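Chapter 7
Soft Gripping Kits: Selection and Evaluation

Learning goals
After working through this chapter the reader should be able to read a supplier's data sheet for a soft gripping kit, plan a bench evaluation using produce, and write a purchase recommendation that a plant engineer can check.

7.1 The problem of soft goods

The grippers in Chapters 5 and 6 were designed for parts with known dimensions. A machined block has the same width every time it arrives, and it does not change when it is squeezed. Jaw travel and closing force can be set once and left alone. Fruit, baked goods and filled pouches do not behave this way. Their size varies from piece to piece, their surface marks easily, and the damage may not show until the product has been in storage for a day or more.

Two approaches are in use. In the first, a rigid gripper is fitted with a force sensor and the controller limits the squeeze. In the second, the finger itself is made of a compliant material and deforms before the product does. The second approach needs less programming and gives up some positional accuracy. This chapter deals with the second approach only.

7.2 The kit used in this chapter

The worked evaluation concerns the Pristum kit, sold by Hilow for use on small robot arms. It was chosen because it is sold complete, and because its faults are as instructive as its strengths. The kit contains a mounting plate, a set of soft fingers, an air regulator, hoses, and a small camera with a bracket for the wrist. It lists at 557 dollars. Replacement fingers are sold separately at 70 dollars a set, and the supplier advises changing them every 1,000 operating hours.

A buyer comparing this kit with others should work from cost over the service period. The purchase price says little by itself. A line running two shifts will go through several sets of fingers in a year, and the cost of those sets can pass the price of the kit. Problem 7.3 asks for this calculation.

7.3 Hanging loads

Most published demonstrations of soft grippers use a single firm object such as an apple or an egg. These are easy cases. A bunch of grapes is harder, for three reasons that will return throughout the chapter. The load is jointed, so it swings when the arm stops. The berries at the top bear against the finger while the rest of the bunch hangs free. The outline seen by the camera changes each time the bunch moves, which makes a stored template of little use.
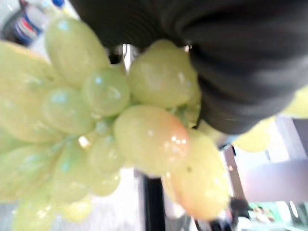 Figure 7.1. Wrist camera view of a bunch of green grapes at the ribbed finger. One large berry presses against the underside of the finger.

Two points in Figure 7.1 bear on the choice of kit. The first is the contact between finger and fruit. The top of the large berry is partly hidden where it meets the ribs, so the area of contact cannot be measured from this view. The second is exposure. The fruit carries bright highlights on its upper surfaces and the background is washed out. A detection method that depends on a clean edge between product and background should be tested under the lighting of the actual plant before any purchase is approved.

The bunch is also slightly out of focus. The Pristum camera has a fixed lens, and at short range this limits it to coarse checks, such as whether a product is present. Inspection for skin damage calls for a separate station.

7.4 Outline of the evaluation

The procedure in Sections 7.5 to 7.9 was drawn up by Ildikó Hajdu for the Cellton packing line and is reproduced with small changes. It calls for 25 lifts at each pressure setting, beginning at the lowest setting the regulator will hold. After each lift the bunch is set down, the berries are checked for splits and detached stems, and the result is entered in the log before the next lift begins. The same bunch is never used at two settings.

Readers without access to an arm may carry out the pressure tests with the fingers clamped to a bench stand. The swing tests in Section 7.8 cannot be done in this way.

Terms introduced in this chapter: compliance, contact patch, holding pressure, jointed load, service period.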